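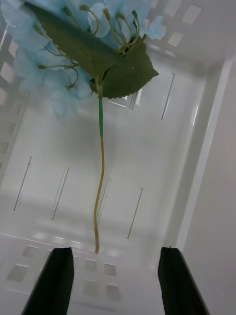 Wrist view over the white basket, with a blue artificial flower above the open fingers and the slots in the far wall.

Sevix Wrist Kit: Frequently Asked Questions

Last updated Friday, July 13, 2018, by Dewanti Yeoh

We get a lot of mail about the Sevix, and we love it (keep it coming!). These are the questions that turn up most often, with answers from the people in Clurdale who build the kit and use it every day.

What comes in the box?

A two-finger gripper, a small camera on its bracket, the mounting plate, the cable set, a power supply and a printed setup guide. The software is a download. You bring the arm and a computer. The basket and the flowers are ordinary household stuff, so any similar ones will do.

Will it fit my arm?

If your arm takes the Hondau plate, yes, and you'll be up and running in an afternoon. For anything else, send us a drawing of the wrist flange before you order. Ikhsan Majimbun looks after adapters and he's made some lovely odd ones. Please don't drill the plate yourself! We can't take it back once it has extra holes.

Why put the camera on the wrist?

We started with one on a stand beside the table and kept losing sight of the fingertips at the worst moment. On the wrist, the fingers are always in the same place in the picture, low down on the left and right, and you can see the gap you're trying to close on. It makes a huge difference with thin things like stems.

The trade-off is that anything tall comes very close to the lens. A big blossom can fill a whole corner and go soft and a bit washed out. Try a steeper approach, or come in from the stem side.

Can it really handle artificial flowers?

Yes, and it's our favourite demo. A fabric flower is a great test because every part of it behaves differently. You've got soft overlapping petals, leaves with jagged edges, curly little filaments that catch on everything, and a stem that never hangs quite straight. Once you have one going reliably, most small household items feel easy.

So-yul Baek wrote the flower routine that ships with the software, and she suggests starting with a single stem and an empty basket. Work up to a bunch later.

Should I grip the stem or the blossom?

The stem, when you can get at it. Go for a spot below the leaves. Squeezing the petals works, but they spring back slowly and the next grasp gets harder.

Does the basket have to be white?

No. We like a plain pale one, and a green leaf stands out beautifully against it. The one in our photo has long narrow slots in the wall and small square openings in the floor. Those openings are worth thinking about, as a thin stem tip can poke into one. If yours keeps snagging, lay a sheet of card in the bottom while you're getting set up, then take it out when you feel brave.

A dark basket is fine too, but our fingers are black and you'll want more light to tell one from the other.

How much can the gripper lift?

Stay under 100 grams with the standard fingers. They're flat paddles made for light, awkward shapes. Heavier items want the Manurung fingers, sold separately, which have a deeper pad and a stiffer base.

How long does calibration take?

Around 15 minutes the first time. After that, the quick check is enough unless you've bumped the bracket. If the fingers look lopsided on screen, one leaning in more than the other, run the full routine again.

My picture has bright specks along the bottom of the basket. Is the camera faulty?

Almost certainly not. Light comes through the holes where the floor meets the wall, and it can show up as a row of bright spots. Move your lamp, or turn the exposure down a notch in Settings. Retno Teoh on support is happy to look at a screenshot if you're still unsure.

Can I use it in a classroom?

Please do! Several teachers already have, and their feedback is the reason the setup guide now has bigger diagrams. One kit works well for a group of four or so. The classroom pack adds spare finger pads and 11 practice tasks, starting with foam blocks and ending with the flower.

Which software version do I need?

Release 27 or newer for the flower routine. Older releases still run the gripper and the camera, just without it. Your saved positions carry over when you update.

What isn't it good at yet?

Clear plastic, very floppy cloth, and anything tangled. Two stems with their filaments hooked together will usually come up as one. We're working on a gentle shake to separate them, and Melati Ginting hopes to have a test version out in October.

How do I get help?

Write to support with your serial number (it's under the mounting plate), your release number and a short clip from the wrist camera. If you've built something fun with the kit, send that too, and tell us whether we can show it on the Projects page.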